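How to Pack a Rainy Day Box for a Long Trip With Kids

We drive to my in-laws' place in Carroll twice a year, and it is 213 miles of "are we there yet" followed by several days in a house with exactly one board game (and the dice are missing). After the third visit I gave up and started packing what my kids call the rainy day box. I've been asked how I do it enough times now that I'm just going to write the whole thing down.

First, get a box with a lid that latches. I used a cardboard one the first year and it split open in the driveway, and we were picking crayons out of the gravel until dark. Mine now is a 16 quart plastic bin and it fits behind the passenger seat if you slide the seat up a notch.

Next, clear off a table and put everything you're thinking of bringing on it. I mean everything! Don't pack straight from the closet. When it all goes on one table you see right away that you've got four things for the five-year-old and nothing for the big kid, and you can put half of it back. I line mine up along the wall side and leave the front open for sorting.
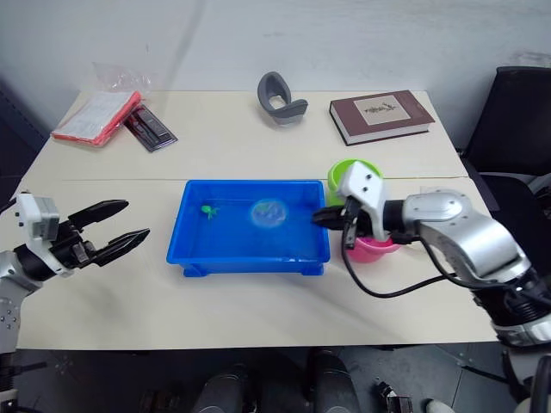

Triserport, 6/11/19

Okay, now sorting. I make a car pile and a house pile. The car pile gets nothing that rolls, nothing with a cap that can vanish under a seat, and nothing that makes noise. Sticker books are great. So are those window clings, and a plain pad of paper with two pencils per kid (two, trust me, one always ends up in the door pocket). The house pile is where the bigger stuff goes, the things that need a floor or a kitchen table or a grown-up who has had coffee.

Paper stuff gets its own pouch. Coloring sheets, folded maps, the rules for card games, all of it. If you let paper float around loose in the bin it'll be confetti by the time you cross the state line. I like a pouch in a bright color so I can reach back and grab it without looking too hard.

Then bag up anything with small parts, one game per bag. Clear bags only! I did brown lunch bags once with labels on them, and my youngest can't read yet, so she opened every single one. Squeeze the air out before you close them or they take up half the box.

Pack the house pile on the bottom and the car pile on top. It sounds obvious and I still got it backward in October and had to unload the whole bin at a rest stop outside Zallport with trucks going by.

Now for what goes in it. My rule is that every toy has to work at least two ways. A deck of cards is a dozen games. Blocks are blocks, and they're also bowling pins. A fishing game is my favorite for this, because the little ones can do it as a game and then sort the fish by color, or hide them around the living room and go find them, or have them swim in and out of Grandpa's slippers.
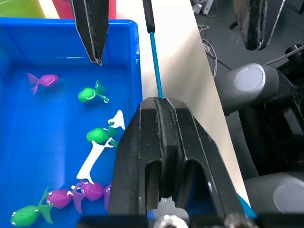 Pink fish, green fish, blue tray.

My neighbor Omar Saliba has twins and he adds a timer to everything. Ninety seconds, go! His kids will play the same game all afternoon if there's a clock on it. Mine just fight over who holds the timer, so you'll have to see what kind you have.

A few other things I've learned:

Hold something back. I keep one new thing hidden in my own suitcase, usually from the dollar aisle, and it comes out on the worst afternoon. You'll know which one it is.

Don't bring slime. I don't care what the package says about carpets.

Put in a roll of tape and a few extra bags. Something will rip and something will come home sandy.

Write a list of what's in the box and tape it inside the lid. When it's time to go home, hand the list to the oldest kid and make it their job to check everything back in. We left half a marble run in Carroll one year and paid to have it mailed, which cost more than the marble run did.

When we get home I pull out whatever didn't get touched and swap in something else before the bin goes back on the shelf. Takes me ten minutes if I do it the same night, and three months if I don't.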